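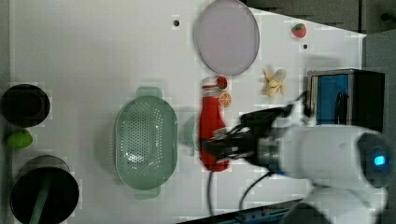
24 January 2021. Garland bench, Pretdale workshop

Back on the festival garlands for the Pretdale shrine, and I finally got a full morning at it! Odette Guillot had left me two crates of marigolds and a bag of jasmine on the step. The marigolds were lovely. The jasmine had a lot of tight buds, so I put those in the cold room under a damp cloth and strung marigold only for now.

First garland: 50 heads, single cotton thread, needle straight through the base. Hung nicely but the heads slid when I lifted it (I'd forgotten the knot every fifth flower, which I wrote down in July and then never read again). Second one, 45 heads, knotted, with a bit of green between. Much better, holds its curve, and I'd be happy to see it on the altar.

Money side, so Didier Moulin doesn't have to ask me twice: the flower fund stood at 1586 before this batch and it's 1472 now. That covers both crates and the jasmine, but not thread. We're on the last spool of the Vidal cotton. I like it a lot more than the Flultar stuff, which frays at the needle eye and makes me say things I shouldn't say near a shrine.

Still to sort out

Who is taking the old garlands for compost? Clutelari used to collect them but I haven't heard back.

Odette wants rose petals in the offering bowls too. Fine by me if the fund stretches, but let's see what comes in at the next service first.

Try doubling the thread on the long door garland. Check jasmine tomorrow morning, before the marigolds.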